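Withdrawal held after using a mixed output – is it the coin history or my address?

Posted in: Wallets and transactions

I run a desktop wallet (Lagman, current version) and keep a small balance on an exchange called Ceseck. In September I sent a deposit to Ceseck from an output that had been through a joint transaction two hops earlier. The deposit was credited after the usual confirmations. When I tried to withdraw to a fresh address, the withdrawal went to "manual review" and has stayed there for 15 days.

Support sent a form asking for "source of funds and purpose of intermediate transactions". It has 7 fields, two of which I don't understand. The coins came from selling jewellery through my own small shop, so I have invoices and stock photos for all of it.

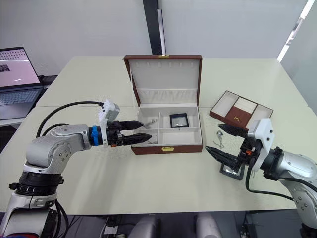 What I want to know

1. Does the hold follow the coins, or is it now attached to my account?
2. If I withdraw a different, clean deposit, will that be held too?
3. Should I send them the wallet's transaction labels, or only the transaction IDs?

The joint transaction had 103 inputs, if that matters.

Posted by jallavport

dremon_node

The hold is on the account. Once a deposit has been credited, the exchange moves it into a pooled wallet, and the coins you withdraw are almost never the ones you sent. What remains is a risk score written against your deposit record, and the withdrawal check reads that score.

So for your second point: yes, a clean deposit will probably be held as well until the review is closed. Don't send more in to test it.

On the form, "purpose of intermediate transactions" means they want one line for each hop between the sale and the deposit. Work backwards from the deposit transaction. For each hop give the transaction ID, the output index, the amount and a plain reason. "Privacy of business balances" is an acceptable reason and is true for most traders. For the original sale, attach the invoice and the stock photo that goes with it, with the invoice number in the file name. 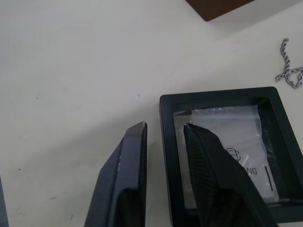
Keep the amounts in coin and give the local currency value at the time of the sale – not at the time of the deposit. If the two don't match, the reviewer sends the form back and you join the queue again.

Don't export the full label file from Lagman. It includes every address in the wallet, including change you haven't spent. Copy the relevant rows by hand.

The number of inputs makes little difference. The scoring looks at the type of transaction and how many hops back it is.

ledgerless

Same thing happened to me, different exchange. Mine was 685 euros' worth and they let it go after I rang them. Just keep asking. I don't use exchanges now.

coldpath_2

Mostly agree with dremon_node. Two additions.

Check the terms that applied when you made the deposit. Some exchanges reserve the right to return funds to the sending address. With a joint transaction two hops back that's harmless, as the sending address is your own, but make sure you still hold the key. If you've deleted that wallet, tell them before they process a return.

Also, split your coins by history from now on. In Lagman you can freeze individual outputs under coin control. Freeze anything mixed, and use only unfrozen outputs for exchange deposits. If the wallet picks inputs for you, it may join mixed and unmixed ones in a single payment, and then all of it gets the higher score.

For the stock photos, a plain one of the goods as sold is enough. I sell bits of silver too and had a form much like yours. They wanted the invoice number, the date and the buyer's country next to it, and nothing else.

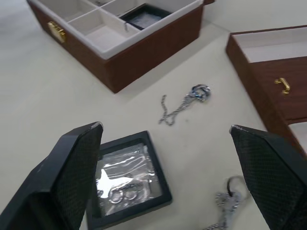
Silver chain necklace, with small hoop earrings in a bag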